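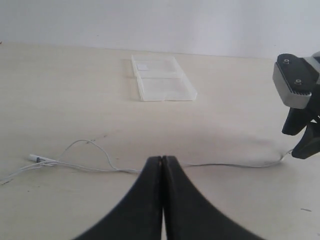 ## Wolus 661 Tabletop Polishing Paste

Wolus 661 is a fine polishing paste for light-colored tabletops, counters and desks. It takes off smudges, pencil, shoe rubber and the gray marks left by metal feet and tool cases. It also softens the look of shallow scratches. It will not fill a deep one.

The paste is white, has a mild soap smell and contains no bleach. Each jar comes with two foam pads and a cotton cloth.

### Where to use it

- Laminate, solid surface and cured gloss or satin paint
- Hard plastic tops, including molded folding tables
- Sealed stone -- test a corner first

Do not use it on bare wood, oiled wood, wax finishes or any surface with a printed pattern that can wear off. On a dead-matte top it may leave a slightly shinier patch, so treat the whole surface or leave it alone.

### Directions

1. Wipe the table with a damp cloth and let it dry. Grit left on the surface will scratch under the pad.
2. Put a small dab of paste on the foam pad. A dab the size of a pea covers an area as big as a dinner plate.
3. Rub in small circles with light pressure until the mark fades.
4. Wipe with a clean damp cloth, then dry with the cotton one.
5. For a dark line that stays put, repeat once. If you can catch it with a fingernail, it is too deep for the paste.

Rinse the pad under warm water and let it dry flat. Pads can be reused until the foam starts to tear.

### Details

| | |
|---|---|
| Item | 661 |
| Jar size | 7 oz |
| Abrasive | 3000 grit |
| Color | White |
| In the box | Jar, 2 foam pads, cotton cloth |
| Storage | Indoors, above freezing |

Paste that has frozen turns grainy and should be thrown out. If it has only dried a little at the top, stir in a few drops of water.

### Which paste do I need?

The Flinis paste is coarser. It works faster on painted metal shelving and tool benches, but it dulls a glossy tabletop. If you have already used Flinis on a table, going over it with 661 brings back most of the shine.

For everyday wiping, plain dish soap and water is enough. We suggest the paste a few times a year on a busy table, or when marks no longer wipe off.

### Ordering

Sold by the jar or by the case through Eyvindsson and at the Gostine counter. Replacement pads are sold separately. Case orders ship on a pallet in winter -- please have someone there to bring them inside the same day.

The lid was changed in November to a wider screw top. Older jars with the snap lid hold the same paste and are still good if they have been kept closed.

Questions about a surface not listed here go to Arnar Damgaard at the Gostine counter. Send the make of the table if you know it.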